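Inventario del carro de simulación en el boot camp de residentes: ¿listado por cajón o por escenario?

Publicado el dom 12 de octubre por Flurkham

Gestiono el material de un curso intensivo previo a la residencia. Son 17 alumnos de último año, rotaciones de nueve minutos y un único carro. Hasta agosto usábamos un listado por escenario (vía aérea, sepsis, parada), pero el mismo artículo figura en varios listados y las reposiciones no cuadran. El último recuento dio 827 unidades fungibles registradas y una diferencia que no consigo atribuir a ninguna estación.

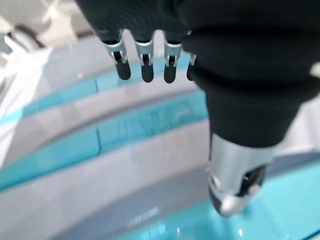
Sala de simulación, detalle.

Dudas concretas: si conviene pasar a un listado por cajón, y si el tiempo que el alumno tarda en localizar el material debe entrar en la rúbrica. La plantilla que usamos es la de Grostell, versión 5, que no separa ambas cosas.

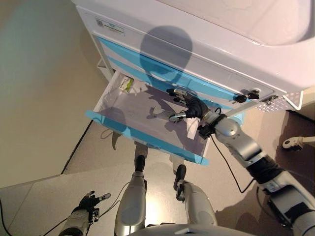
El recuento lo hace ahora el instructor saliente al final de cada bloque, con la hoja impresa. El error más frecuente es anotar como consumido lo que se ha devuelto a otro sitio. Con el cajón abierto del todo y mirando desde arriba, el recuento es rápido; el problema aparece al trasladar la cifra a tres listados distintos. No tengo presupuesto para lectores de código.

Yurchenko

Por cajón, sin duda. El escenario debe ser una consulta sobre el inventario, no el inventario. Una tabla con artículo, cajón, dotación y mínimo; otra con escenario, artículo y cantidad. La reposición sale de la resta. En cuanto a la rúbrica, el tiempo de localización solo es evaluable si todos han tenido antes la misma sesión de familiarización con el carro. Si no, se mide la veteranía en la sala. 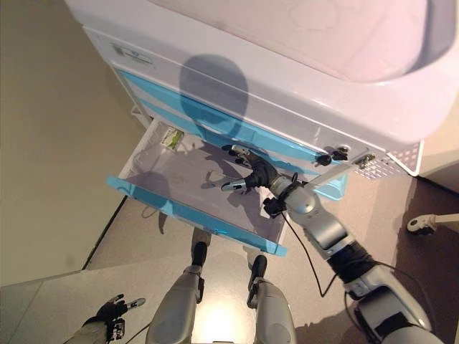

Indano discrepa en lo segundo: en su curso registran ese tiempo sin puntuarlo y lo comentan en el debriefing, y les resulta más útil que la nota.
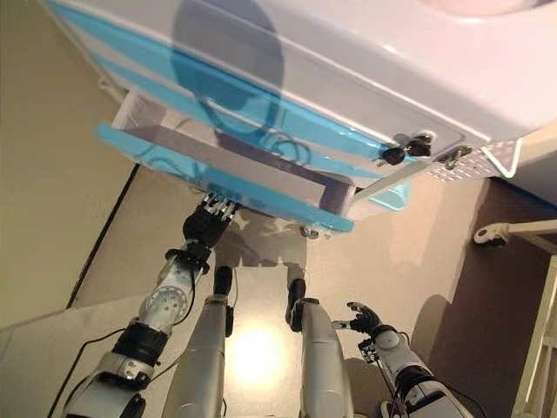
Añado el control de acceso, que en la consulta no aparece. Si entre bloques cualquiera puede reponer por su cuenta, ningún listado cuadra. En un carro como ese, con las dos llaves puestas en las cerraduras del frontal, lo primero es retirarlas y asignarlas al instructor de turno, con firma en la hoja de relevo. Después, un solo recuento por bloque - no por rotación - y siempre por la misma persona.

Grostell_usuario

Nosotros lo tenemos en una hoja de cálculo y va bien. La versión 5 deja añadir columnas, mira en ajustes.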